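How to Compare Two Grippers on a Table-Clearing Task

Home > Tutorials > Grippers and End Effectors

I get more mail about grippers than about everything else put together, and the question is nearly always the same: which one should I buy? My answer is that you should make them clean up after you for a weekend and then decide. It's cheap, it's fun, and you'll learn more from a crumpled tissue than from any spec sheet!

This page walks through the test I run on a two-arm setup. One arm holds a small trash bin, the other picks up litter from a coffee table and drops it in. You can run the whole thing in a living room on a Saturday, and you don't need a lab bench, a fixture plate or a force gauge.

What you need

A robot with two arms, or two single arms mounted side by side
2 grippers you want to compare (mine were a Prallbridge parallel gripper and a Qudah with softer pads)
A camera near the head of the robot, looking down at the table
A small, light trash bin with a bag in it
A low table
Litter: tissues, empty tubes, scraps of paper, candy wrappers
Something to log with. I use Tastum for the arm control and the run log, but a notebook works fine

Step 1. Pick your litter

Choose things that fail in different ways. A crumpled tissue is soft and tall, so almost any gripper will get hold of it, but it can spring open on the way to the bin. A tube is stiffer and wants to roll or skid when the first finger touches it. A flat scrap of paper is the mean one. There's hardly anything to grab, and if your fingertips are rounded you'll chase it all over the table.

Resist the urge to start with a full mess. One tissue, one tube and one scrap will keep you busy for an afternoon, believe me.

Step 2. Set the closing force

Both grippers need to start from settings that make sense for them, which won't be the same number. In my controller the force value runs from 0 to 1000. I begin at 206 on the picking arm and go up only if pieces slip. The holding arm gets more, because a bin that rotates in the fingers will ruin a run (and then you're the one picking up trash).

Write both values down before you touch anything else. I've lost an entire evening of good data by nudging the force between runs and forgetting which runs came after.

Step 3. Teach the bin hold

Have the holding arm take the bin by the rim, one finger inside and one outside. If there's a bag, fold it well over the rim first so the fingers clamp bag and bin together. Close slowly. A thin bag can bunch up under the pad and leave you with a hold that looks solid and isn't.

Now tilt the bin toward the picking arm and bring it close to the table edge. The tilt matters a lot! With the bin upright, the picking arm has to climb over the rim every time, and the wrist can run out of room. With too much tilt, the contents start thinking about leaving. Try a few angles with some junk already inside, then save the one you like as a named pose.

Step 4. Check the clearance

Before the first real pick, lower the second gripper until it's just above the table beside the litter and stop there. Look at it from the side as well as through the head camera. You want to be sure that the fingers can open fully without knocking the next piece away, and that neither elbow is about to meet the furniture.
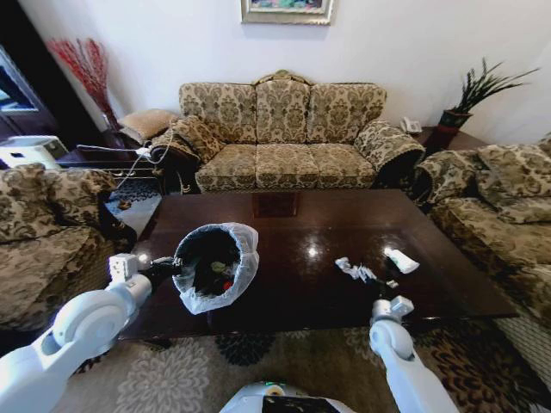
Photo: Imgate / tutorial archive

With the bin tilted over the near edge of the table and the other gripper low beside the tissue, the trip from pick to drop stays short. The tube and the little scrap are right next to each other too, a layout I love for comparing fingertips: you find out quickly whether a gripper can take one piece and leave its neighbor alone.

A word on shiny tables. Varnish throws reflections back at the camera, and a bright spot can hide a white scrap completely if the two line up. Move a lamp or close a curtain before you start blaming the detector.

Step 5. Run it

Give each pick 60 seconds, counted from the moment the arm starts to move. If the piece isn't in the bin by then, log a miss and put it back by hand. Note what kind of miss it was, in plain words: slipped, pushed, never touched, dropped outside. Those four have covered nearly everything for me.

Do all your runs with one gripper, swap, and repeat with the same layout. Small bits of painter's tape under the table edge make good markers, and they peel off without hurting the finish.

Reading your notes

Don't rush to a total score. Look at the misses by item first. My Prallbridge was wonderful on the tube and pretty hopeless on flat paper until I gave it thinner fingertips. The Qudah was kinder to soft things but slow to let go, and tissue kept clinging to the pads over the bin. Two quick opens in a row fixed most of that.

If one gripper pushes everything, check your approach height before you give up on it. Mine was coming in a touch too high for weeks, and I was ready to send it back!

Next tutorial: Swapping fingertips without recalibrating the wrist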